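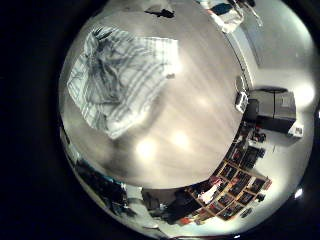 Wer nur erfolgreiche Durchläufe aufhebt, bringt dem Roboter nicht bei, wie man einen schiefen Griff korrigiert, lautet ein Einwand aus der Diskussion zu diesem Artikel. Die Frage, welche Aufzeichnungen in einen Datensatz gehören, wird beim Demonstrationslernen unterschiedlich beantwortet.

**Demonstrationssammlung** (auch *Vorführdatensammlung*) bezeichnet in der Robotik das Aufzeichnen von Bewegungsabläufen, aus denen ein lernendes System eine Steuerung ableitet. Gespeichert werden meist Kamerabilder, Gelenkstellungen und der Öffnungsgrad des Greifers, jeweils mit Zeitstempel. Eine einzelne Aufzeichnung vom Start bis zum Ende einer Aufgabe heißt *Episode*.

## Verfahren

Bei der **Teleoperation** steuert eine Person den Roboter über ein zweites Armpaar, einen Handregler oder eine Datenbrille. Beim **kinästhetischen Lehren** wird der Arm direkt von Hand geführt. Eine dritte Form verwendet Handgreifer mit eingebauter Kamera, die ohne Roboterarm auskommen und sich leicht in Wohnungen mitnehmen lassen.

## Kamera am Handgelenk

Viele Aufbauten tragen eine kleine Kamera am Handgelenk oder am Greifer. Mit einem Fischaugenobjektiv liefert sie ein kreisförmiges, stark gekrümmtes Bild mit schwarzem Rand. In Wohnräumen erfasst eine solche Ansicht von oben den Boden samt Wand und Regal, die sich am Rand des Kreises biegen. Glatte Holzböden erzeugen dabei helle Lichtreflexe. Die Bilder werden teils entzerrt, teils unverändert gespeichert - im zweiten Fall muss das Modell mit der Krümmung umgehen.

Weiche Gegenstände wie Tücher gelten als schwierig, weil sich ihre Form mit jedem Griff ändert. Für sie werden in der Regel mehr Episoden angesetzt als für Schachteln oder Becher.

## Beispiel: Sammlung Juver

Die Sammlung Juver entstand ab März in Wohnräumen und wurde mit der Aufnahmesoftware Dotier erstellt. Sie umfasst 336 Episoden aus 4 Räumen. Nach der Durchsicht blieben 306 im Trainingsteil, die übrigen wurden wegen Bildausfällen oder fehlender Zeitstempel getrennt abgelegt. Auf Textilien entfallen 124 Episoden. Fehlgriffe mit anschließender Korrektur sind enthalten und eigens gekennzeichnet.

Die Firma Hanberg nutzt für ihre Sammlungen ein anderes Schema, in dem jede Episode in Teilschritte zerlegt wird. Ein Austausch zwischen beiden Formaten ist über das Umwandlungsprogramm Rodrigues möglich - die Kennzeichnung der Korrekturen geht dabei verloren.

## Qualität und Auswahl

Geprüft werden üblicherweise die Gleichzeitigkeit von Bild und Bewegung, die Schärfe und die Vollständigkeit der Episode. Startpositionen und Beleuchtung sollen wechseln. Bleiben sie gleich, versagt das trainierte System oft schon bei einem verschobenen Gegenstand.

## Siehe auch

- Imitationslernen
- Teleoperation
- Fischaugenobjektiv

Stand: 2026-05-22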